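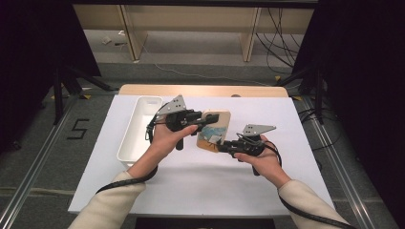
3. Building the hand-held grippers

3.1 Setting

The Grotia grippers were built in the Ivex workshop, a shared space where members book benches by the half day and put everything away afterward. This shaped the design more than any other factor. Nothing could be bolted to the floor or the walls, the laser cutter was often taken, and any part that needed more than one evening of machine time had to be split into smaller jobs. We describe the third version of the hardware. The first two are mentioned only where a problem with them led to a change.

The aim of the build was a pair of grippers that a person can hold and work with at a table, one in each hand, and that share their jaw geometry with the grippers on our two small arms. A motion recorded by hand can then be played back on the arms without refitting it to a different finger shape. The arms themselves are covered in Section 4.

3.2 Body and handle

Each gripper has a printed plastic body, a jaw that faces inward when the pair is held in front of the operator, and a handle with a trigger under the fingers. The body is printed in two halves, split along the centerline, and closed with machine screws into heat-set inserts. We first tried printing the body as one piece. It saved the screws, but the trigger pivot could not be reached once the bearing was in, and we broke two bodies trying to replace a return spring.

The second version had a straight handle. Operators bent their wrists outward to bring the jaws together, and after a long session they complained of sore forearms. In the third version the handle drops down from the body, so the jaws can meet near the middle of the table with the elbows at the sides. We did not measure wrist angle. The change was made on the operators' word and they preferred it.

The complete gripper weighs 308 grams without its cable. Most of the weight that could be removed was in the body, where the infill was higher than it had to be. We lowered it everywhere except near the pivot and the jaw mount. A lighter gripper would be welcome, but going further meant thinner walls, and a test body with thinner walls flexed when the trigger was pulled hard.

3.3 Jaws

The jaws are black and printed separately from the body. They slide onto a short dovetail and are held by a single screw, so a worn pair can be changed at the bench in a few minutes. The contact faces are covered with a thin rubber sheet bought from Dernico by the meter. The sheet is glued with contact cement, left under a clamp overnight, and trimmed with a knife the next day.

We went through several surfaces before settling on rubber. Bare plastic slipped on varnished wood. Foam tape gripped well for a day and then tore at the corners. Silicone held everything but collected dust from the workshop, and after an evening next to the table saw it held nothing until it was washed. The rubber sheet also picks up dust, though a wipe with a damp cloth brings it back.

Jaw travel is limited by a printed stop. We set the stop so that the faces touch lightly with the trigger fully pulled. On the second version they met with some force, and the dovetail loosened over time - it took us a while to see that the stop was the cause and the screw was fine.

3.4 Top plates

A flat metal plate is mounted on top of each gripper. The plates are cut in an angled shape, and bolt holes are drilled through them to fix them to the body and to carry add-on parts. We had the blanks cut at Pešek, a sheet metal shop a short drive from Ivex, and did the drilling and deburring ourselves.

Printed plates were used on the first version and gave constant trouble. They bent slightly when a gripper was set down on its top, and the bend was too small to notice by eye but large enough to upset the calibration described in Section 3.7. With the metal plates we have not had to repeat a calibration for this reason. The drawback is that the plate stands up from the body and can catch the other gripper when the two are worked close together. Operators learn to angle one hand slightly. We rounded the corners with a file after the first scratches appeared on the plastic.

3.5 Cables

Each gripper is wired. We considered running on batteries and sending the jaw position by radio, but the workshop's wireless network is crowded in the evening, and a battery would have added weight at the worst place. Instead a black cable leaves each gripper, passes by the wrist, and follows the operator's sleeve back toward the body. From there it runs to a small box behind the operator that supplies power and reads the sensors.

The amount of slack at the wrist matters. With too little, the cable pulls on the hand when the wrist turns. With too much, the loop drops and drags over whatever is on the table. We leave a loop that lets the wrist turn freely and tie the cable at the forearm with a soft strap. The loop still passes low over the table at times, and light objects near the edge have been knocked over by it. We now keep such objects toward the center.

Strain relief was the most common repair. The first boots were printed in the same stiff plastic as the body and cut into the cable jacket. Flexible boots fixed this, and the connectors inside the body are now locked with a dab of hot glue. Of the 11 hardware faults logged between December and the end of the trial sessions, most were in the cable or its connector, and the rest were worn springs and one stripped insert.

3.6 Work table

The grippers are used over a white board laid on top of a light wooden table. The board is not fixed to the table and can be lifted off by one person, which the workshop rules require. We chose white so that dark jaws would stand out against it in the recordings. It also shows every pencil mark, and it is cleaned before each session.

Figure 2 shows the pair in use. The two grippers jointly hold a small wooden board with rounded corners, the left one at its upper-left edge and the right one at its lower-right portion, with a white plastic tray on the tabletop to the left. Holding one object with both grippers is the hardest thing the hardware is asked to do. Any difference in height between the jaws twists the object, and the operator feels this only faintly through the trigger.

Figure 2. The third version of the grippers, one in each hand, holding a small wooden board over the white tabletop.

The small board was picked as a test object for several reasons. It is stiff, so errors in jaw alignment are not hidden by bending. It is thin enough to be pinched at any edge. It has a picture on its face, and from the picture it is easy to tell in a recording which way up the board is and whether it has turned. The trays came from a kitchen supply store and are used with their long side running front to back, within easy reach of the left hand.

The floor of the work area is carpeted, and the stands around the table are moved whenever another member needs the room. Tape marks on the floor make it possible to put them back. We had first tried a sketch with measured distances, but carpet does not take a chalk line and measuring each time was slow. Setting up from the tape takes two people a few minutes. Black curtains hang in the corners and are drawn before recording to keep stray light off the table.

3.7 Calibration and bench checks

Before a session each gripper is put through a short check. The trigger is pulled and released slowly, and the reading from the jaw sensor is compared with a set of printed gauge blocks placed between the jaws. If a block reads wrong twice, the gripper is opened and the magnet on the pivot is checked for looseness. The whole check is done at the bench with the gripper held in a padded vise.

A second check covers both grippers together. The operator pinches a flat steel strip between the left jaws and then hands it to the right, keeping it level over the table. This was added after we found that one gripper had been assembled with its jaw mount slightly rotated. It had passed the first check every time, as that check looks at opening only.

The design was frozen on 30th May, and all recordings used later in this paper were made with hardware built to that version. The trial sessions gave 169 usable recordings. A recording was counted as usable if both jaw signals were present from start to end and the operator had not stopped to adjust a strap or cable.

3.8 Notes for rebuilding

All printed parts fit on a small consumer printer. The bodies should be printed with the split face down, without supports, and the inserts set with a soldering iron while the half is clamped to something flat. The trigger spring is a stock part and can be swapped for a softer one. Smaller hands did better with the soft spring, though the jaw then opens more slowly on release.

We recommend building one gripper completely before starting the second. We built our first pair side by side and repeated the same mistake in both, a pivot bore that was slightly too tight and had to be reamed out by hand. Left and right bodies are mirror images, but the jaws, triggers and springs are the same on both sides, so one set of spares covers the pair. Spare jaws should be glued up in advance. The rubber wears first at the tips, and on our grippers the right-hand set was replaced more often than the left.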